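What It Costs After You've Bought It
Speaker notes, equipment planning session. Aim for 18 minutes, leave the rest for questions.

Opening
Say hello. Thank Rhodri Maddocks for the slot, and for the budget template, which has one line marked "robot" and nothing under it. Pause there. People who have bought one will laugh. The others are why I came.

The one-line problem
The arm is the part with a quote, so the arm is the part that gets approved. Everyone signs in May and feels modern. Then it arrives and you find you own a very clever thing with nothing to stand on.
Ask for a show of hands: who has put in a second request within 14 weeks of the first? Keep own hand up longest.
Our first request at Brundbridge named the arm and the gripper. It left out the rail, the clamps, the lamp, the cables and the table. I wrote it, so I can be rude about it. 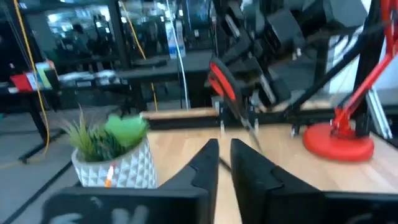 Our bench from the gripper's side. Arm, rail, clamps and the red stand.

Leave the slide up while talking through this bit.
Clamps first. Cheap, dull, always short. We ordered 8 from Drendix and were borrowing from the workshop before the month was out. The workshop noticed.
Then mounting. A rail along the back of a table sounds like an afternoon's work. Budget a day, and a second day for undoing the first.
Cables. Measure the route, up and over included, and then buy longer. I have never met anyone with a cupboard full of cables of the right length.
Things to pick up. They don't appear in any catalogue under "robotics". Give whoever runs the bench a small float, over 200 pounds if you can get it past finance, and don't ask for a business case for each plant pot.

Comparing quotes
Görtz and Semar came in close on the headline price. They were a long way apart once Aiguo Lei had rung both and asked what was in the box. One price had the spare fingers in it. The other had a page about spare fingers.
Advice for the room: send both suppliers the same list and make them fill in every row, even with a zero. A blank row is a bill you haven't met yet — I have met several.

People time
Skip if running late, but try not to. Setting up took more of Aiguo's time than anything else that term and it appeared nowhere in the plan. Put hours in. Put a name against them. Tell the person.

Close
Back to Rhodri's template. Suggest splitting the line into five: arm, fittings, bench, bits, hours. He has been warned.
Spreadsheet is on the shared drive, second tab. Ignore the first tab, it's the old version and the totals are wrong.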